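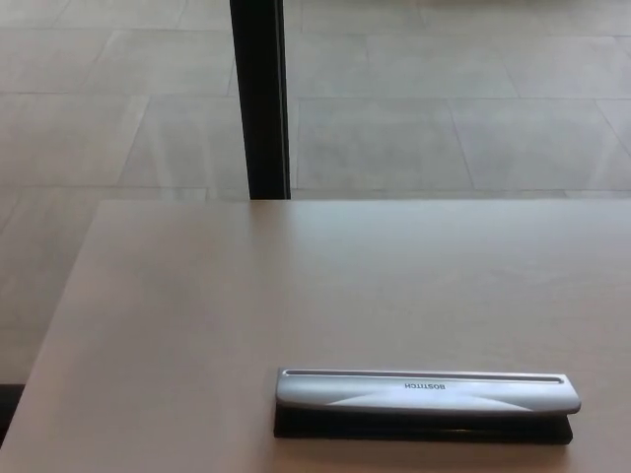
Figure 1. Desktop hole punch with silver handle and black base, Bostitch.

Office Procedures I
Unit 8: Punching, Filing and Binding Paper Records
Course handout, Hemasberg College of Business Administration
Prepared by Laimutė Paulauskas, Department of Office Studies
Revised Feb 28, 2023

1. Purpose of the unit

Most organizations keep a part of their records on paper. Contracts with original signatures, delivery notes, inspection sheets and personnel forms are commonly held in ring binders, and the condition of those binders has a direct effect on how quickly a document can be found. This unit covers the preparation of loose sheets for binding: the choice of punch, the alignment of sheets, the spacing of holes and the order in which punched sheets are placed in a file.

Students are expected to have completed Unit 7 (Sorting and Indexing) before beginning the practical work. The filing codes introduced in that unit are used here without further explanation.

2. Terms used in this unit

Handle (also lever). The upper part of the punch, pressed down by the user. On a long desktop model the handle may extend over most of the length of the tool.

Base. The lower part, which rests on the table and supports the mechanism.

Throat. The opening into which the paper is inserted. The depth of the throat determines how far the holes will stand from the edge of the sheet.

Punch pin. The hardened rod that passes through the paper. Each hole requires one pin.

Die. The opening beneath the pin. A worn die leaves a ragged hole or a disk of paper that remains attached at one side.

Paper guide. A stop, fixed or sliding, against which the short or long edge of the sheet is placed. Not every punch has one.

Chip tray. The compartment that collects the cut disks. Its position and the way it opens vary between manufacturers.

Rated capacity. The largest number of sheets that the manufacturer states may be punched in a single stroke, given for ordinary copy paper.

3. Hole patterns

Two patterns are in regular use in this course.

The three-hole pattern is standard for letter-size paper in the United States. The holes are placed along the long left edge, with a distance of 4 1/4 inches between the centers of neighboring holes. The middle hole falls at the midpoint of the 11-inch edge.

The two-hole pattern used in much of Europe has a distance of 80 millimeters between centers and is used with A4 paper. Students who take the exchange placement in the second year will meet this pattern daily. A related two-hole pattern, with centers 2 3/4 inches apart, is used in the United States at the top of sheets kept in folders with prong fasteners.

The patterns are not interchangeable. A sheet punched twice, once in each pattern, is weakened along its margin and should be recopied if it is to be retained for more than one year.

4. Preparing the work surface

A punch should be used on a flat, level surface at ordinary desk height. Clear the area of cups, open folders and unsorted papers before beginning. Sheets waiting to be punched are placed to the left and finished sheets to the right; left-handed students may reverse this arrangement, provided that it is kept the same for the whole batch.

The punch is positioned with its throat toward the paper. Lettering on the handle is not a dependable guide to direction, as makers print it to be read from different sides. Locate the throat itself before inserting a sheet.

5. Punching procedure

5.1 Remove all staples, paper clips and adhesive flags. A staple driven against the pin may chip it, and the damage will show on every sheet punched afterward.

5.2 Confirm that all sheets face the same way and are in final order. Check the page numbers.

5.3 Square the stack by tapping first the long edge and then the short edge on the table.

5.4 Fan the stack once, lightly, and square it again. Sheets fresh from a copier may cling together.

5.5 Insert the long left edge into the throat until it meets the back stop along its full length. If there is a paper guide, bring the short edge against it. If there is none, use the center mark where one is provided, or fold a scrap sheet in half and use the crease as a reference.

5.6 Press the handle down with the palm in one even movement. Do not strike it.

5.7 Allow the handle to return fully before withdrawing the stack.

5.8 Hold the first punched set against a sheet already in the binder. If the holes do not agree, correct the alignment before continuing.

A stack that exceeds the rated capacity must be divided. Students should read the rating in the instructions for the punch assigned to them and should not assume that a larger tool accepts a larger stack. Card stock, tab dividers and laminated sheets count as several sheets of copy paper. Dividers are usually sold already punched and need no further work.

6. Common faults

Holes too close to the edge. The stack was not pushed to the back stop. Repunching produces overlapping holes; recopy the sheet where this is permitted, or apply reinforcement rings.

Holes slanted in relation to the edge. One end of the stack reached the stop and the other did not. This fault is frequent with thick sets that were not squared.

Lower sheets marked but not pierced. The stack was too thick, or the handle was not pressed to the end of its travel.

Handle does not return. Do not force it. Check first whether the chip tray is full, then whether a sheet is caught in the throat. If neither is the case, take the punch to the supply desk in Room 19.

Text lost in the hole. The document was printed with too narrow a margin. For all work in this course the left margin is set at one inch.

7. Original documents

Signed originals are not punched without the instructor's approval. In many offices the rule is stricter, and originals are placed in top-loading sleeves whatever their age or importance. A hole that passes through a signature, seal or date may lead to questions about the document at a later time. Where the file plan calls for both an original and a working copy, the copy is punched and the original is sleeved behind it.

Students should also watch for documents that carry text on the reverse. The left margin of the front is the right margin of the back, and a reverse side laid out without a binding margin will lose characters when the sheet is punched.

8. Assembling the binder

Open the rings by the tabs at the ends of the spine and not by pulling them apart. Pulled rings cease to meet exactly, and sheets will catch when turned.

Records are placed with the most recent document on top unless the file plan states otherwise. Each section begins with a divider and an index sheet. The binder is considered full when the covers no longer lie parallel; at that point a second volume is opened and both spines are relabeled.

The spine label shows the department, the filing code, the period covered and the volume number. In the exercises, the code is written in the form given in the practice set, for example FL 2908.

9. Care of equipment

Empty the chip tray at the end of each session over a wastebasket lined with a bag. Wipe the handle and base with a dry cloth. Oil is not to be applied by students; it travels down the pins and stains the paper. A punch that cuts poorly is reported on the equipment sheet with a sample of its work attached.

10. Practical assignment

Each student receives the Flondska practice set, consisting of the correspondence, invoices and delivery notes of a furniture wholesaler. The set contains stapled items, items out of order and several sheets with insufficient margins.

The student shall sort the set by filing code, remove all fasteners, identify the documents that must not be punched, punch the remainder in the three-hole pattern and assemble one labeled binder. A short written note, no longer than one page, is to accompany the binder. It should list the documents placed in sleeves and state the ground for each decision.

The assignment is worth 20 points. Eight points are given for correct order and indexing, six for the alignment and condition of the holes, four for the treatment of originals and two for the label. Binders are handed in to Ákos Jakab at the supply desk. Work submitted without the written note will be returned unmarked.

11. Reading

Course reader, chapter 8, "Paper Records and Their Containers."
Charpentier, Manual of Filing Practice, the sections on binders and on retention.
Unit 7 handout, for the table of filing codes.

The next unit, on staplers, fasteners and comb binding, uses the same practice set. Students should keep their copy intact after grading.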